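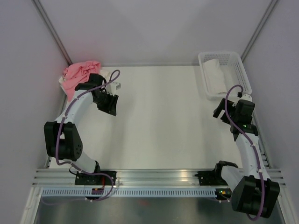
The Minetti Bench Code is a set of 16 laminated cards and a spiral-bound handbook that promises to bring "factory-grade good practice" to small robot benches. I bought it through Sanulden, the distributor, after a sales page told me that most shops our size are running on habit. Fair enough, we are. I was less sure that a box of cards would change it. The first card I pulled out was the one on cable routing, and it says every cable on a moving arm must be "fully restrained along its length." Look at the left arm on our bench and the trouble with that wording is plain. The purple cable is clipped to the white links with small white clips, but it still loops out beside the elbow and arcs up above the wrist. An arm with joints needs slack at the joints. Does a loop at the elbow pass or fail? The card doesn't say, and the handbook page it sends you to repeats the same sentence in a larger font.

I have used the set on and off through a stretch of cloth-handling work, with towels and a plastic basket and a good deal of picking things up and putting them somewhere else. It's light duty. I say so because the Minetti people clearly had something heavier in mind, and some of my complaints come down to that.

What's in the box

The cards, the handbook, a pad of inspection sheets, a dry-erase pen and a sheet of stickers. The stickers are poor. They lift at the corners, and the red ones look orange under our lights. The cards are good, thick enough to stand up to being dropped, with a hole punched in one corner so you can hang them on a hook. The type is big enough to read at arm's length. I have paid more for worse.

The handbook is where most of the money seems to have gone, and I wish it hadn't. It opens with a long chapter on "safety culture" that could have been written for a bakery or a swimming pool. The useful part starts well past the middle, in a chapter on setting up a shared workspace for two arms.

The workspace rules

There are 8 of these, and they are the best reason to own the set. Keep the middle of the table clear between runs. Put soft goods and containers at the edges, where each arm can reach its own without crossing. Write down where each thing starts. Mark the zone where both arms can reach and treat it as a place only one may enter at a time. None of it is new, and anyone who has watched two arms reach for the same towel would come up with most of it in an afternoon. Still, it's short and in a sensible order, and I'd hand that page to a new person before I handed them anything we've written ourselves.

I do have a quarrel with the rule on clear space. The card wants the center of the table "free of all objects at all times when powered." Taken at its word, you could never do a folding task. Cloth gets folded in the middle of a table. I assume they mean when the arms are powered and idle, and a single extra word would have fixed it. The older Lukoševičius sheets, which a lot of people in this line of work still pass around as photocopies, handle the same point with a plain "before start" and "after stop" column. They're ugly and they're clearer.

Then there's the rule about walls. Minetti recommends plain, light, matte panels on as many sides as you can manage, with no posters and nothing hanging. Our bench already has pale walls on three sides, so I can't tell you what changing over would do for you. The handbook claims "markedly improved" results from plain surroundings and gives no test, no number and no setup. I'd like to believe it. I'd also like to know what was measured.

Inspection cards

The gripper card is the one I ended up using most, and the one I trust least. It asks you to look at the fingers before each session and tick one of two boxes: "Good" or "Replace." That's the whole scale.

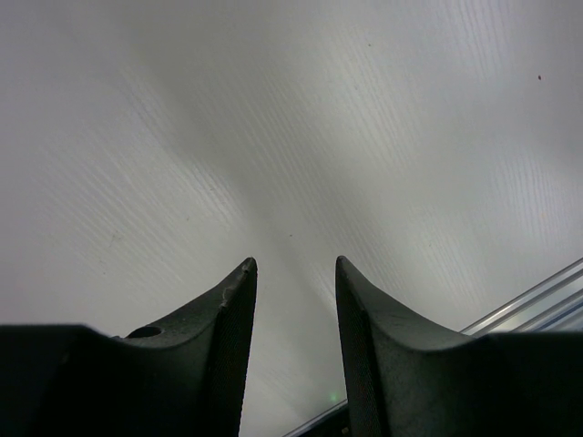 Gripper fingers from the wrist camera. Note the small pale scuff on the inner edge of the left finger, below the tip.

By the letter of the card, a scuff like that one means the finger goes in the bin. The wording is "any visible damage to the finger body." But the mark is near the top of the inner edge, and the textured strip that does the holding is the part I'd worry about. A useful card would ask about the grip face first. It would ask whether the tips sit level with each other, and whether anything has come loose. It would leave a line for "marked, keep using, look again." With only the two boxes, people do what people always do and tick "Good" every time, and after a while the sheet tells you nothing except that somebody owned a pen.

I raised this with Sanulden. The reply said the card was "intentionally binary to support decisive action." I have read that a few times now and it hasn't improved.

The same card tells you to check the fingers "from all sides under bright light," which is good advice. It says nothing about looking through the wrist camera, if you have one. I think that's a miss. The wrist view is close and it's the same every time, so a mark that wasn't there last session stands out. I've started saving a still with each inspection sheet. You won't find that in the Bench Code, and it has done more for our records than any of the stickers.

The surface card is better. It asks for a wipe-down and a look for specks, crumbs and stains on the work surface, with a note that small dark marks can end up being treated as objects by a vision system. I can believe that, though again there's no evidence offered. It does make you look, and when you look at pale plastic up close you find little dark specks you'd never have spotted standing up.

Base and rail

One card covers mounting. Check that the base is tight on the rail, check the rail is tight on the bench, check that cables leaving the base can't be snagged. All sensible. It then adds that any exposed circuit board "must be enclosed." Our arms have small boards sitting out in the open at the base, lights and all, and I expect plenty of other light arms are the same. I agree with the rule in spirit. A cover would be a fine thing to have on a bench where people reach in. But the card gives you no way to write down that you've seen the problem and are living with it for now, and that's the sort of record a good practice document ought to push you to keep. It's pass or fail, again.

What it claims to be

My biggest gripe is with the word "Code." The box, the website and the first page of the handbook all lean on it, and there's a seal on the back cover that looks official until you read the small print and learn that Minetti awards it to Minetti. Nowhere in the handbook could I find a list of sources. If you need to meet an actual standard, for an insurer or a client or whoever signs off on your lab, this box won't do it for you, and you should go and read the actual standard. I wish the seller said that out loud. A friend's shop in Zaltoncombe hung the cards up by the door and was asked by a visitor what they were certified to. The answer was a bit awkward.

There's also a yearly "renewal pack" which replaces the inspection pads and, as far as I can tell, the stickers. The first one is due in September. I won't be buying it. I copied the inspection sheet, added a third box and printed my own.

What I kept

The workspace page is taped up where we can see it. The cable card is in use with the word "fully" crossed out and "slack at joints OK, no contact with the jaws" written in the margin. The surface card hangs on its hook. The gripper card has been replaced by our version. The handbook is on a shelf and I don't think anyone has opened it since I finished it.

Would I recommend it? If you have nothing written down at all, and you know you won't sit down and write it yourself, then maybe, at a discount. You'll get a decent starting order for your checks and one very good page. If you already keep a log of any kind, find a copy of the Lukoševičius sheets, cross out what doesn't fit your bench and spend the money on spare fingers.

For those who like a score: 2 out of 5. I'd go up a point if the next edition gets a third box on the gripper card and loses the seal.

Posted June 16, 2019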